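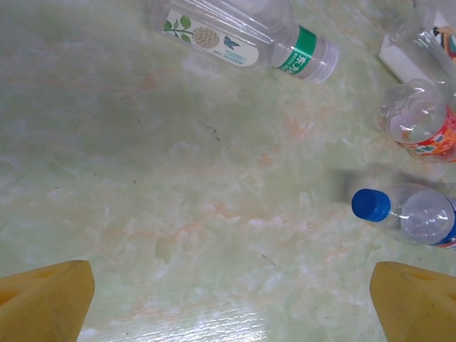 Health Policy for Non-Economists
Session 6: Who pays when the bill arrives
Instructor: Nest Ifans

Before we start. Last week's quiz showed that most of you can define a deductible and very few of you can find your own. Please dig out your insurance card before Saturday's make-up session. It is probably behind the gym membership you also don't use.

1. Four words you need

Premium: what you pay every month for the privilege of being covered.
Deductible: what you pay before the plan pays for most things.
Copay: a flat fee per visit. On our sample plan, $40 for a specialist.
Coinsurance: your percentage of the bill once the deductible is met. People mix this up with the copay, including people who sell insurance.

A plan with a low premium usually makes up for it elsewhere. When you compare two plans, add up the yearly premium and the out-of-pocket maximum first, then go back and read the rest. That sum is your bad year, at least for covered care inside the network.

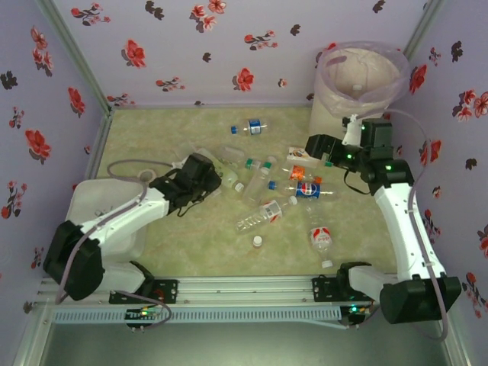 2. The Gradirness case

We will use the town of Gradirness for the rest of the term, so get used to it. It has one hospital and two insurers, Predetti and Beddoe. Predetti covers most of the people who work at the Cerau plant. Beddoe sells to everyone else, meaning the self-employed, the part-time and the recently laid off.

In our case, the same knee scan is billed at $461 to a Predetti member and over $400 more than that to a Beddoe member. Same machine, same knee, same bored technician. The difference is bargaining power. Predetti can threaten to take the whole plant's business to a hospital in the next county, and the hospital believes it. Beddoe can threaten to write a strongly worded letter. 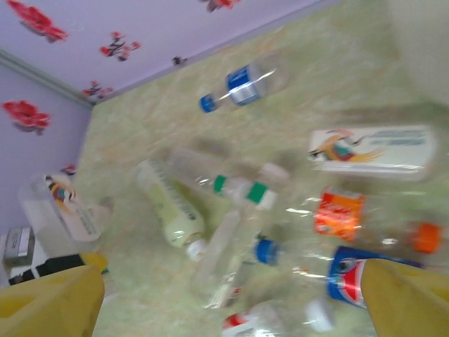 Note that neither price tells you what the scan costs the hospital to perform. Students always ask me for that number. The hospital would like to know it too. What it has is a list price, a set of negotiated discounts off the list price, and an accounting department that goes quiet when you call.

For the discussion: suppose the state caps what the hospital can charge any insurer. Who gains, who loses, and who puts out a press release claiming to have gained? Think about Beddoe's members first, then about the hospital's emergency room, which loses money every night of the week – and is the one part of the building the town can't do without.

3. Risk pools, briefly

Insurance works when the healthy and the sick are in the same pool. If Beddoe raises premiums, its healthiest members leave first, the average member gets sicker, and premiums go up again. The textbook calls this adverse selection. The older name is a death spiral, and I will accept either on the exam.

Subsidies slow it down. So do open enrollment periods, which stop people from buying coverage in the ambulance.
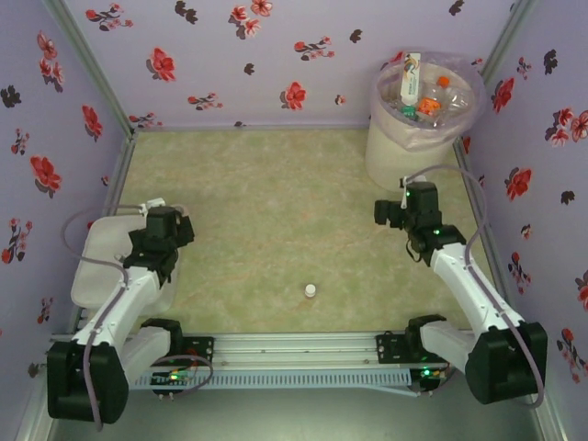
FOR NEXT TIME

Read chapter 7, skipping the box on actuarial tables unless you are having trouble sleeping. Write one page on whether the Cerau plant should drop Predetti and pay its workers' claims itself. Pick a side. Papers that conclude "it depends" will get a grade that depends.

Office hours are unchanged. Bring the insurance card.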